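Sera 2 planner learns to work around cables

Tue 26 November

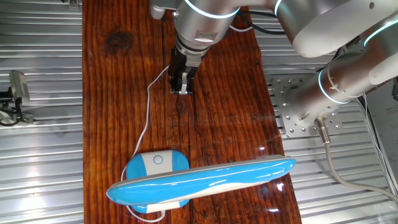 Cables are a headache for robot arms, and the team behind Sera, the open planning package from Vimis, has just put out a release that takes them on directly. It's a big one!

Until now Sera treated everything near the arm as a solid block. Fine for boxes, hopeless for a loose wire that bends wherever it likes. Version 2 tracks a cable as a chain of short links, updates its shape from the camera feed, and picks a grasp point and a path for the wrist that keeps clear of the slack.

The developers ran 1,523 trial picks at their Irari lab, and the new planner found a usable path in 1,290 of them. Planning time is way down too, to some 54 milliseconds per move, so the arm can replan while it's already on its way (really fun to watch in the viewer).

The viewer itself got a cleanup, with a slider for stepping back through old plans and a much clearer collision display.

Sera 2 is up for download now. Drivers for the Thân gripper are still being tested and should follow in December.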